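Juditz teardown notes: desktop towers

README, last edited May 2018

Notes on taking office desktops apart for parts. 234 towers are listed, one row each. The "minutes" column was filled in from memory for the first 200 rows – I would not plan a shift around it. "Reusable" means somebody thought so. No bench test stands behind it.

Blue plastic usually marks what comes out by hand: drive carriers, slot retainers, the latch by the power supply. Note the socket as empty or filled before anything else is logged. 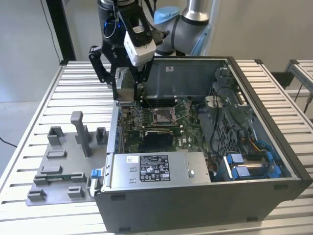
Maribeth Pascual objects that the socket column is worthless without a pin check, and that she would drop it entirely. I have kept it, with her doubts.

Known gaps: screws were never sorted by thread. Weights are missing for Bivedthorpe.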